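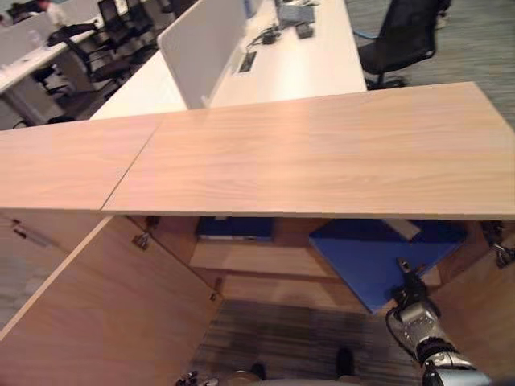

Low cabinet with the door open, two blue folders inside, desk behind.

Zelero Office Storage – data card

Contents
1503 short clips of office cabinets and the paper kept in them. Subjects are folders, loose sheets and binders being put in, taken out or moved between shelves. Of these, 781 have an open door at the start of the clip.

Furniture
Low cabinets with hinged doors and one inner shelf, standing next to desks. Tops may be a single panel or two panels with a visible seam. The seam is not labeled.

Labels
item – folder, binder, sheet, other
pose – flat, upright, tilted
door – open, closed, partly open
A sheet sticking out of a folder is labeled with the folder – it gets no label of its own. Desk items behind the cabinet are left unlabeled.

Known issues
Pose labels from the September batch were checked by one person only. Almost 90 clips have no door label.

Splits
70 clips are held out for testing. No cabinet appears in both splits.

Contact
Labels: Hường Tô
Files and access: Montserrat Chávez

Last updated November 3, 2025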